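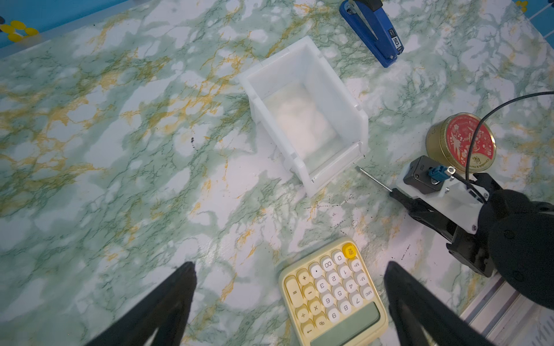
Prudenport Newsletter Turns 30, Still on Paper

The Prudenport Neighbor, the little newsletter that has been turning up in mailboxes on both sides of Lolbridge for longer than some of its readers have been alive, celebrates its 30th birthday this September, and everyone who ever wrote in about a lost cat or a good pie recipe is warmly invited to the party.

Editor Wilma MacAulay started it at her kitchen table with 34 copies and a borrowed typewriter. These days the print run is 2,000, and each issue is still folded and stapled by hand over one long, chatty evening with plenty of tea.

"People keep telling me to put it online, and I keep telling them to come and help fold," she said.

The birthday issue runs to 8 pages and includes a lovely long piece by Tane Ellery on the old ferry landing. 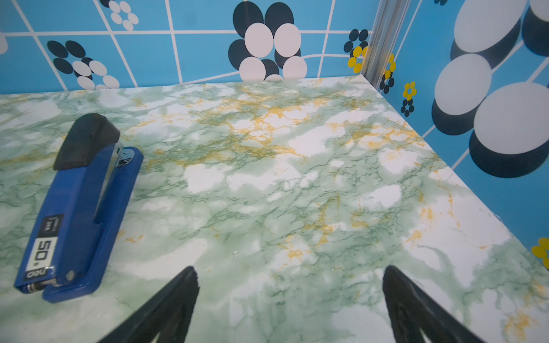

Joining the party

Doors open at the library on Wednesday at 6 p.m. Cake is provided, and back issues will be out for browsing.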